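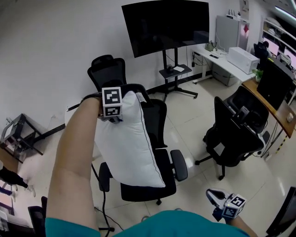

What does a demonstration have to contain before the club will keep it?

One full pass of the task, start to finish, with both grippers tracked the whole way and no hand touching the object directly.

That was the rule on the first page of the Paewai binder, and I had read it before I joined. I had not read the second page, where it said that whoever rejects a demonstration must write down the reason. In September they made me the person who rejects demonstrations.

The task that term was the pillow. Pick it up by a corner, move it to the office chair, set it upright against the backrest, let go. The Temcombe round would be scored on the same task, with a chair we had not seen. Our policy ran on Plilum, the training code we had inherited from the year before, and Plilum wanted more demonstrations than we had. By the end of the second week the log stood at 3558. I went through them at night on the club laptop and kept 1572.

The others took this badly. They had spent their afternoons with the head rig on, and I had spent mine sitting down.

"What's wrong with 2210?" someone asked.

I looked it up. "Left marker lost for most of the lift."

"It still went on the chair."

"It went on the chair," I said. "We don't know how."

I thought this was a reasonable answer. I was told later that it was the tone.

So they made a new rule, which went in the binder in pencil. The reviewer would record for one afternoon out of every three, and someone else would review the reviewer. I strapped on the rig. The band sat too low, and I moved it up, and then it sat too high. I took a gripper in each hand and stood where the others stood.

The first pass was bad. I closed the right jaws on air. On the next I got a corner, and the pillow turned slowly and would not face the chair. I had watched other people's arms do this for two weeks and written "hesitates at approach" beside them in a column. I hesitated at approach. There is a point where the pillow hides the seat and you have to lower it by memory, and no marker tells you where your own knees are.

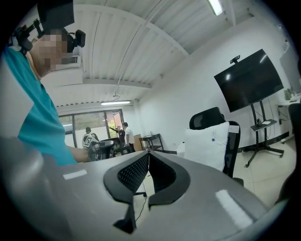 After an hour my forearms hurt and I had stopped thinking about the binder. I thought about the seat cushion. If the bottom edge of the pillow landed too far forward, the top fell back hard and the whole thing slid. If it landed too far back, it caught on the mesh and folded. The good spot was narrow, and I began to find it with the left hand a little lower than the right. I had seen that in other people's recordings too. I had marked it "uneven grip" and thrown some of them out.

I did 53 passes that afternoon. The reviewer that night was a second-year who never spoke much in meetings. She sent the sheet back before midnight with 2 of them kept. Beside each of the rest she had written a reason, as the second page required. Most said "marker lost". One said "operator talking to pillow".

I checked her work, which was not my job that week. She was right about the markers. I was turning my wrists inward on the lift, the same as everyone else, and hiding the faces from the camera.

Then I opened the rejected folder and searched my own notes for "uneven grip". I played them one after another at normal speed. In each one the left hand dropped, the bottom edge went to the back of the seat, and the pillow stood up. I moved them across. Under the reason for each change I typed "reviewer error", and the form would not accept it, so I picked "other".

We trained on the new set and named the run Flirkura, from a list someone kept on the wall. It took the night to finish. I came in early and brought the chair out from the wall, and put the pillow where the arms could reach it.

The left gripper went in lower than the right. I sat down to watch and opened the log.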